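Notebook, May, started 7:40 a.m.

Stenden wood glue, open time and clamp time, second round

Picking this up from where the first round fell apart. The claim on the Stenden tub is that you can take the clamps off in 8 minutes "in normal shop conditions." I didn't believe it the first time and I don't believe it now, but Aníbal pointed out that my first set of joints was cut from three different boards and glued over two afternoons, so it didn't prove much. Fair. Redone with one maple board, planed the same morning, all from the same half of the plank.

Same two glues as before: Stenden and the Famham yellow we have always used. Edge joints, no dowels, no biscuits. Spread with the same roller. Clamped to the same mark on the handle, which is a poor way of measuring pressure but it is what we have until someone replaces the gauge.

Shop temp 63 at the start. I'd call that normal for this building. The Stenden rep would probably say it is cold. If "normal" means warm and dry, they should print a number on the tub.

First set, clamps off at 8 minutes. Stenden: two joints opened when I picked them up by one side, one held. Famham: all opened, as expected, and to be fair Famham doesn't claim otherwise. The Stenden joint that held broke under hand pressure over the bench edge, clean along the glue, no wood fiber on either face. I would not call that a joint.

Second set, clamps off at half an hour. Both glues survived handling. Broke them over the bench the same way. Stenden pulled a little fiber at one end and let go everywhere else. Famham pulled more. I'm not reading much into this with so few pieces, and my arm is not a test machine.

Third set stays clamped till tomorrow. I expect no difference at all between the two, in which case we'd be paying extra for a number on a label.

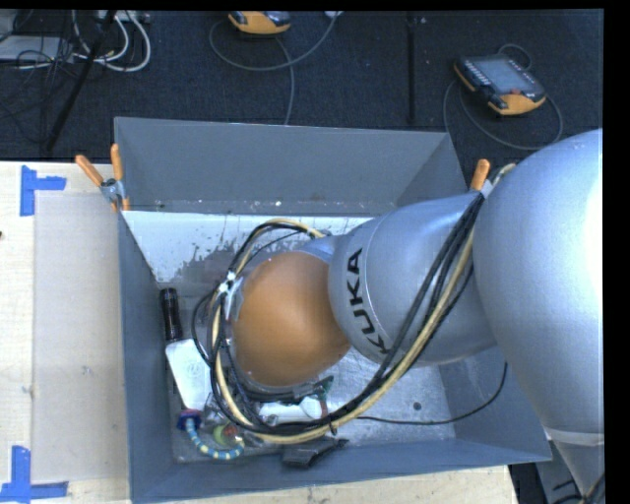 KUKA arm over the gray bin.

Hưng's argument for switching, written down so I can't be accused of leaving it out: the Stenden grabs faster, so the boards don't slide when the clamps go on. I did notice that. On the long joints it saved me tapping things back into line. On the other hand it skins over fast, and on the last pair of the second set I was already getting strings off the roller. On a wide tabletop with six or seven seams I think we'd be in trouble before the last board went down. He says roll faster. I say he is welcome to come and show me.

He also brought in a sheet from Coltedby with a strength chart on it. The chart says 93 percent of full strength in an hour. Full strength of what, on which wood, at what temperature, how many samples? The footnote says "internal testing." The bottom of the chart doesn't start at zero either, so a small gap looks like a cliff. I've taped it inside the back cover for anyone who wants to look.

Cost. Hưng wants to order enough for 1,000 joints to get the lower price. I'd like to see us finish one tub first. We still have most of a case of the Lynch hide glue from the last time somebody was sure about something, and it's past date.

Things wrong with my own test, before Aníbal lists them:
Clamp pressure is by feel.
Didn't log humidity. The meter was in the finishing room with the door shut.
I knew which glue was which while breaking them. Should have had someone else mark the pieces with letters and keep the list.
All edge joints. Nothing here says anything about miters or end grain.

For next time: blind the pieces, get the meter back, and hang a bucket off the joint and add sand until it goes, then weigh the bucket. Crude, but better than my elbows. Also do one set with the boards left somewhere warm overnight, so the Stenden people get their best case. If it holds at 8 minutes then, I'll write that down too.

Leftover maple is on the lower rack with blue tape on it. Please don't use it for push sticks.

Added 4:15 p.m.: Aníbal tried peeling the squeeze-out. Stenden comes off in crumbs and dulls the scraper, Famham still comes off in a strip. Check again in the morning before unclamping set three.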